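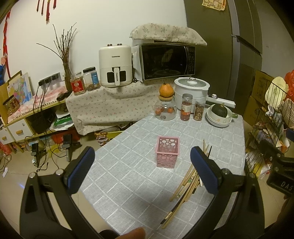 How often do the fingertip pads of a hand-held gripper need to be changed?

The pads should be changed when the surface texture has worn smooth at the tip or when the front edge starts to lift. In our work, most pads reached that point after roughly 900 grasps, but the spread was wide and we do not recommend a fixed interval.

4.2 Setup and upkeep of the hand-held grippers

The Noria hand-held gripper is a two-finger tool worked by the operator's own hand. A camera is fixed to the body and looks out past the fingers, so that the fingertips stay in view during the whole recording. The same finger parts are mounted on the Zenisow arm in our laboratory. Any play, wear or misalignment in the hand-held version therefore ends up in the training data, and for this reason the upkeep of the tool was treated as part of the method.

Figure 4 shows the view over a dining table at one of the home sites. The fingers are open, with the blue textured pads at their tips and the round silver pivot pins at the joints. The pink basket and the chopsticks lying next to it belong to the basket-filling task described in Section 5.

Figure 4. Hand-held gripper, fingers open, above a dining table with a pink perforated basket and a loose bundle of chopsticks. Part of a second gripper is visible at the right.

Before each session the operator went through a short setup. The fingers were closed fully and the pads checked for a gap by holding the tool up to a window or lamp. If light showed along one side only, the finger on that side was loosened at the base, pressed flat against the other, and tightened again. If light showed along the full length, the closing stop was turned in until the gap was gone. The fingers were then opened and closed slowly while the operator watched the width reading in the Mosoti recording software. A reading that jumped or stuck was logged and the tool was set aside.

The camera mount was checked next. A printed card was placed flat on the table and the gripper was held over it at a marked distance. The software compared the position of the fingertips in the picture with the stored reference. Small shifts were corrected at the mount. Larger ones usually meant that the mount screw had worked loose, and tightening it alone was not enough – the camera had to be calibrated again from the start.

Wear showed up first at the pivots. Fine dust and starch from kitchen tasks collected around the pins and made the fingers close unevenly. We wiped the joints with a dry cloth at the end of each session and used a soft brush where the cloth did not reach. Oil was tried in February and given up. It crept onto the pads and changed the grip on smooth items such as glass and glazed bowls, and the pads could not be fully cleaned afterward.

Pads were changed in pairs, even when only one looked worn. The old adhesive was scraped off with a plastic blade and the finger wiped with alcohol and left to dry. The new pad was pressed on from the base toward the tip and held in a clamp overnight. Pads used on the same day tended to slide when the operator pinched thin objects. Chopsticks were the hardest case in this respect. A chopstick held between two pads that were out of line turned in the grip, and its far end swung away from the target.

Of the 479 sessions recorded with the hand-held tools, 27 were dropped for mechanical reasons. Most of these came from a loose camera mount that the operator had not noticed during setup. A smaller group had a width reading that drifted over the session, which we traced to a worn gear on the sensor shaft. Only 3 were dropped because of a pad that came off.

The maintenance log was kept on paper at each site and copied into the Janar database when the tools came back. Entries from the first sites are short and in places hard to read. Later sites used a printed form with a box for each check, and these are the entries used for the wear estimates in Section 6. Tools returned with an incomplete form were inspected in the laboratory before they were sent out again.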